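Damby fleece throw, dark grey

I bought this in May from the Damby shop in Tikthorpe, mainly because the old one had gone bald, and I've had it on the sofa ever since (well, when the dog lets me). It's lovely! Soft, warm, not too heavy, and it folds down small enough to shove in a drawer. I've washed it 4 times now at a low temperature and it still feels like new, though it did leave fluff on my black trousers the first week. My one moan is the hem stitching, which started to pucker at one corner. I'd still buy another, maybe in a lighter colour for the spare room.
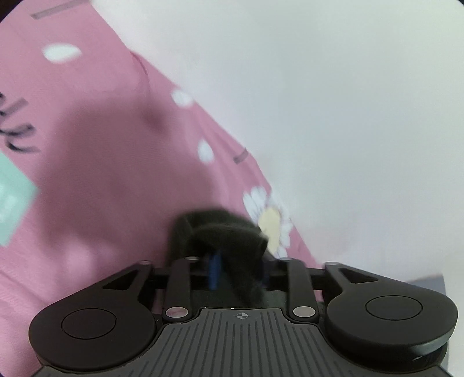

Bastos reckons the fluff stops sooner if you give it a good shake outdoors before the first wash, and says to skip the fabric softener altogether. I'll try that with the next one.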